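Pindero Hand-Held Gripper Kit: Set-up Guide
Section 4. Recording thin-film tasks
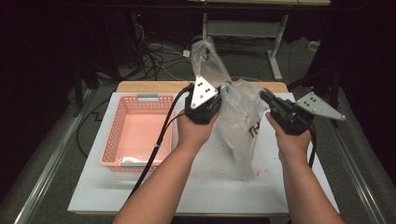 Figure 4-1. Both grippers on the top edge of a clear plastic bag, basket to the left.

Bags are our favorite task in the whole set! They fold, cling and shine, and a policy that learns to handle them has learned a lot about using two hands together. The Liyanage bag set holds 1,471 demonstrations, all recorded by hand with the steps in this section.

Before you start

1. Lay the white board flat on the table, between the side rails.
2. Set the basket on the board, to the left of your work area.
3. Plug in both grippers and run each cable back along your forearm. Leave enough slack to reach the far side of the board.
4. Open and close each gripper 2 times and check that both traces move in the Flillevari recorder.

CAUTION: Keep fingers clear of the metal finger plates while closing. The corners are sharp.

Recording a demonstration

5. Drop the bag on the board and let it land however it likes. Do not smooth it out. Messy starts are great data.
6. Start recording and hold still for one second.
7. Bring both grippers in and pinch the top edge of the bag.
8. Lift until the upper part stands up in a peak. The bottom may sag toward the board.
9. Finish the task on your card, open both grippers, and stop recording.

NOTE: If one side slips, keep going and grab it again. In our tests, policies trained with regrasps in the mix recovered from a dropped edge far more often than policies trained on clean takes only. We were thrilled with that result, so please don't delete those takes.

CAUTION: Do not let a cable cross under the bag. It can lift with the film and spoil the take.

Take a break after 20 demonstrations. For a first training run, plan on about 500.

Questions on bag tasks go to Shafiq Pramanik. For rigid objects, see Section 5.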